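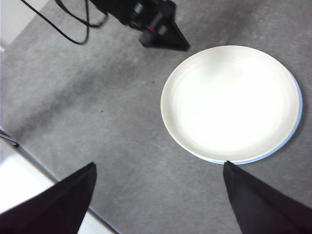 Youssra Metwally: I would not fully bond a cut-pile carpet to a power-floated slab without a moisture reading, whatever the supplier told you. Release-type tackifier is a different product from permanent adhesive and the two get confused on this board every winter. Which one have you been sold?

Posted by Huw Bevan, December, 22:40

Huw Bevan
Original question repeated here for anyone coming in late. Ground floor room, concrete slab, 40 square metres, Endport grey throughout. It was laid by the previous owner on double-sided tape at the perimeter and nothing in the middle. It ripples near the radiator when the heating is on and goes flat again overnight. I want to lift it, level the slab and put the same carpet back down. Rowlands quoted me for Mamov adhesive, which the tub describes as "permanent, pressure sensitive". I don't have a moisture reading.

Jaanus Žukauskas
Permanent and pressure sensitive are not in conflict. It means the adhesive is allowed to go off until tacky, then the carpet is dropped in. What matters is the open time. If the room is cold the film skins over before the water has left it and you get a bond that feels sound and then creeps. Keep the room at a steady temperature for a day either side. I work at 22 degrees and turn underfloor heating off altogether.

What is the backing? If it is woven secondary backing you can bond it. If it is felt, the felt will split before the glue lets go and whoever lifts it next will be scraping for a week.

Huw Bevan
No underfloor heating, radiators only. Backing looks like felt. It is thin and pulls apart in the fingers at the cut edge.

Malcolm Bunting
Then don't glue it. Stretch it on gripper rod over underlay like any other domestic carpet. The ripple is lack of tension and has nothing to do with the slab. I have fitted over bare concrete for most of my working life and the ones that came back to me were all glued.

Jaanus Žukauskas
Felt-backed carpet isn't made to be power stretched. It has very little strength across the width and the pins tear out. Some will take a light knee kick and hold, some won't. I would not advise it to someone who hasn't done it before.

Malcolm Bunting
It depends on the felt. Some of the heavier ones stretch perfectly well. Offer up an offcut, hook it on the rod and pull. If the pins drag, you have your answer and have lost an offcut.

Youssra Metwally
Both of you are skipping the slab. Huw, how old is the building and is there a membrane? A ripple that comes and goes with the heating can be the backing taking up moisture and giving it off again. Tension would hide that for a while. Tape a square of polythene to the bare concrete, sides of 400 mm or so, sealed on all edges, and leave it for a couple of days. If the concrete under it has darkened, stop and hire a proper hygrometer box. The polythene test only tells you when there is a problem. It doesn't tell you there isn't one.

Huw Bevan
Extension, built before my time. I have the building control certificate but no drawings. Polythene going down tomorrow.

Châu Lại
On the levelling: read the minimum depth on the bag. Irovov standard is not meant to be feathered to nothing and will crumble at the thin end under castors. I took mine to 4 mm over the whole floor and used a separate feather-edge compound at the doorway. Prime first, and check the primer is the one for non-absorbent surfaces. A power-floated slab sheds water and ordinary primer sits on top of it.

Also check your door clearance before you mix anything. Mine had to come off.

Malcolm Bunting
If he goes on underlay he doesn't need compound at all, unless there's a ridge you can feel through a shoe.

Châu Lại
Agreed for underlay. He asked about sticking it down.

Huw Bevan
Polythene result: concrete darker in the corner by the outside wall, no change in the middle of the room. Radiator is on the inside wall, so the ripple and the dark patch are at opposite ends.

Youssra Metwally
Two separate faults then, or one fault and a tension problem, in which case Malcolm is partly right. Look outside before buying anything. Check the ground level against the damp proof course at that corner, and look for a leaking gulley or downpipe.

Jaanus Žukauskas
Seconded. And don't seal that corner with a surface membrane until the cause is known — it will move the moisture into the wall.

Huw Bevan
There is a flower bed against that wall, with soil above the damp course. I'll dig it back and repeat the test with a box. Rowlands have agreed to hold the quote. The old carpet stays on its tape until then.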